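Print this entry | E-mail this entry

Filed under: Workshop Notes > Finishes and Coatings

Wednesday, Dolside shop

Second round on the water-based varnish from Voicu. The first batch went cloudy over dark stain, so this one was thinned less and put on with a foam pad. Pine offcuts, sanded to 217 on the Skorkico sheets (odd grade, but it is what they sell). Three coats, 40 minutes between coats. The can says up to 3 hours if the room is damp.
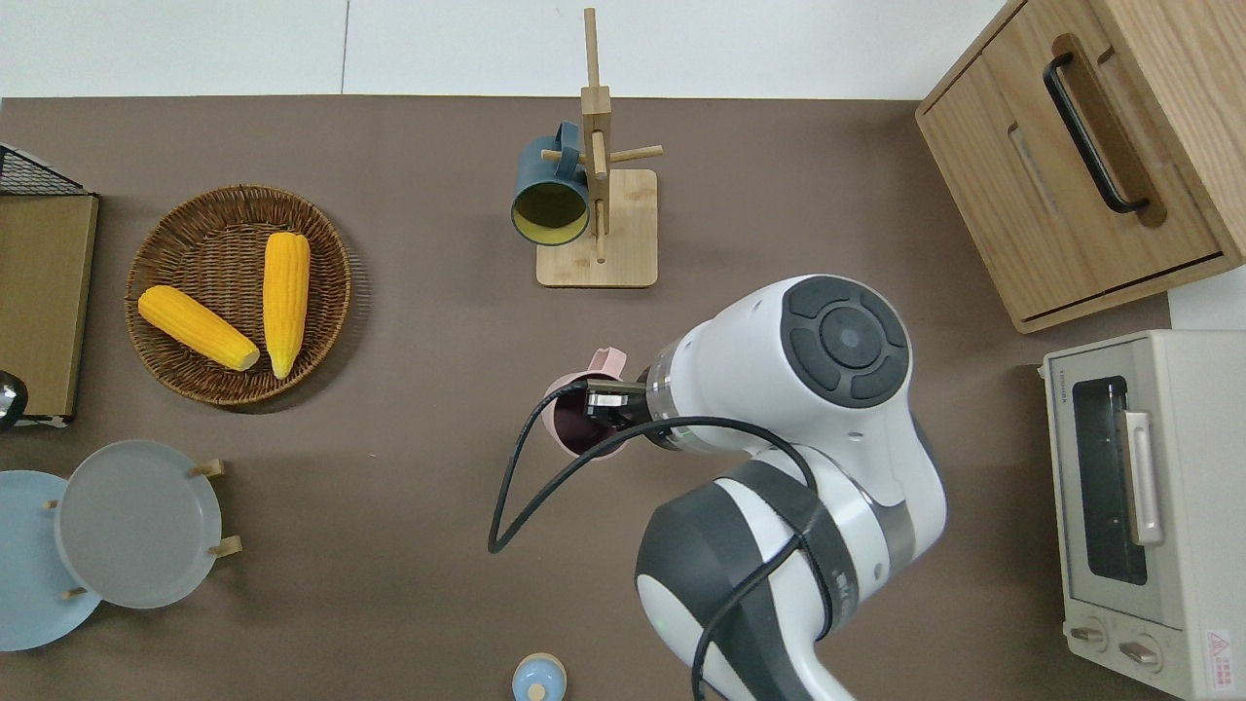 Mug tree, light wood, with the teal mug on a left peg.

Coat one raised the grain badly. Knocked it back by hand and wiped with a barely damp cloth. Coat two leveled well except on end grain, which drank it. Next time seal the end grain first with a half-strength coat and leave it overnight.
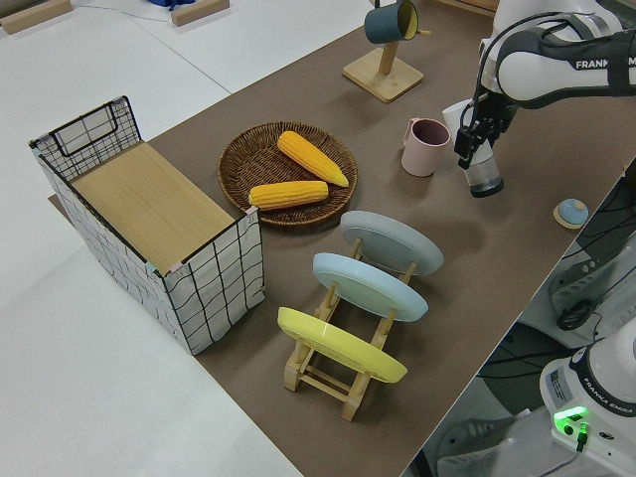 Scratch test with the 1000 g weight on the stylus: faint line on pieces 1 and 2, nothing on piece 3. Piece 3 was the one left by the window, so cure temperature may matter more than coat count. Needs a repeat with all pieces on the same shelf.

Vistdale oil samples still not tested. The lid on the second tin had skinned over; strain before use. 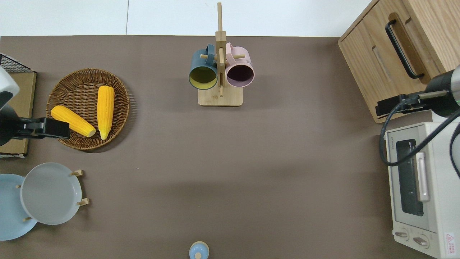 Corn in the round woven basket.

To do: order foam pads, relabel the pine offcuts, ask Voicu for the data sheet again.

Related entries:
Cloudy varnish over dark stain
Foam pad or brush on end grain
Straining old oil finishes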